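Shared-shop robot arms take on the pharmacy counter

Feb 8, 2020

Members of the Bimcombe workshop have spent the winter on a two-armed setup they call Trirar, meant to handle a chore every drugstore clerk knows: bringing a box of medicine and a barcode scanner together. Wael Ragab, who leads the build, puts the parts bill at $484 so far, not counting the arms.

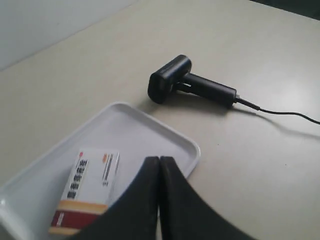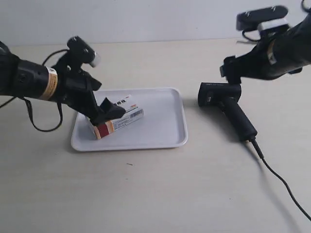 Trirar at the bench, with the medicine box in its white tray and the handheld scanner on the same table.

Ragab wants 600 logged attempts by July. He has 399 to go, and he would not say how many of the finished ones ended in a clean read. "We're still arguing over what counts," he said.

That is a fair argument to have, but it should be settled before anyone starts talking about sales. A clerk does this in a second or two, and a fixed scanner over a conveyor has no need for fingers at all. Ragab's answer is that small shops already own the handheld kind — he doesn't want them buying another one.

Maybe so. A single carton in a tray is still a long way from a crowded shelf, and the workshop's last big project, a parts sorter named Flellico, was shelved after 6 months.

Bimcombe plans to show Trirar at its July open house. Ragab said visitors may bring their own boxes.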